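News from the reading room: please bring your phone to the table

Dear members and friends,

In December we asked you what you miss most when you come to the Arancibia reading room. We received 126 answers, and we thank everybody who took the time to write. Some of you wanted longer evening hours, some wanted better tea. But the most frequent wish was very simple: a place to charge a phone without crawling under the desks.

From this month we have such a place. The brown wooden table by the wall, which stood for many years in the Usard room with old journals on it, is now the charging table. Jayanthi Thampi cleaned it and rubbed it with oil, and it took her two afternoons. The journals have moved upstairs, to the shelf beside the map drawers. If you are looking for the volume of 1813, please ask at the desk, as it is kept separately.

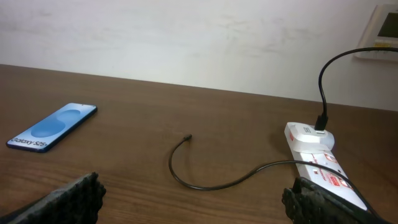

The charging table, with the white power strip, an adapter and a phone.

We would like to ask you for a few small things, so that the table stays pleasant for all.

Please leave the cables on the table. Last winter we lost several of them, and I believe they went home in coat pockets by mistake. If your phone needs a different connector, Tane Kingi keeps a box with other cables at the desk and he will gladly lend you one.

Please do not move the power strip to the floor. We know that the table looks more tidy without it, but on the floor people step on it, and the cleaning machine has already damaged one.

Drinks should stay on the low shelf near the door. The wood has received its oil, but it does not like cups, and cups do not belong near the sockets in any case.

You may leave your phone while you read, but we cannot watch it for you. Those who prefer to keep it near can sit in the two green chairs – from there you see the table well.

The wall behind the table still needs paint. We have asked the firm Pemuter for an offer and it came to 2940 for the whole room, with the ceiling included. This is more than we planned, so for the moment we will wait. If somebody among our members has experience with painting and would like to help with this one wall, please speak with Jayanthi.

The next evening of the Stostik reading circle is on April 8, 2023. There are 26 seats, and the list is at the desk as usual.

With kind greetings from the reading room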